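Canier's robot sorters have arrived in Ollgate. The time savings haven't

Canier, the art supply distributor, has put two-armed robots on the returns line at its Ollgate warehouse and is telling staff they will take over "the dull end of the job." After a month of it, the dull end still looks pretty well staffed.

Returns is where pens, brushes and desk goods come back from shops and classrooms in whatever state they were last handled. People on the line check each item, put it back in its holder or sleeve, and send it to resale or to the scrap bin. The company has 24 people doing this across two shifts. The robots, a model called Nunano leased from a supplier named Bahrami, work at a bench set up by the back wall with a black cloth over it, a carved wooden brush rack, a mesh pen cup and some black markers. So far the work is practice items only, and markers are most of it.
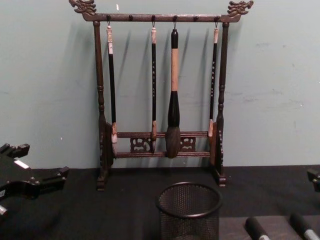

Harpreet Thibodeau said the bench was fine as a demonstration but had little in common with her day. A normal tote, she said, has leaking ink, split caps, price stickers on top of price stickers and now and then somebody's lunch receipt, and she can clear one before the arms have settled on which marker to go for. She also said she was told in the spring that she would be moved to quality checks once the robots came in. She is still on totes. What has been added is a half hour at the start of the shift putting the bench back the way the robots need it.

That half hour doesn't appear in the figures Canier handed out. The sheet says the Nunano setup logged 234 completed placements in July. It does not say how many were tried, or how many needed a person to step in, and a manager asked about both said the numbers were "being looked at." The line as a whole processed 2161 returned items in the same month, and none of the 234 count toward that total. The target in the lease pitch, shown to staff on a slide, was 1000 a month.

A gap like that may close. Bahrami says it will, with more hours on the bench, and says brushes come after markers. There is a real difference between the two, though. A marker is stiff and about the same shape whichever way it's lying. Of the four brushes on the rack, one has a thick pale handle and a big dark head while the other three are thin with narrow tips, and they hang by loops from small hooks. Returns staff get a full morning of training on brushes alone. 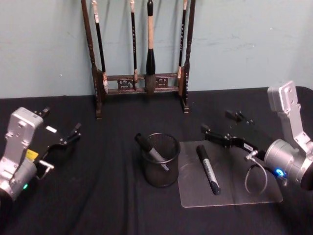 What changes for the line

Canier says no jobs will be cut this year. It has not said anything on paper about next year. Two open positions on the late shift were taken off the board in July, and supervisors have told people not to expect them back until the trial is reviewed.

Staff have asked for the setup time to be logged as robot work, so it shows up against the lease. The company has yet to answer.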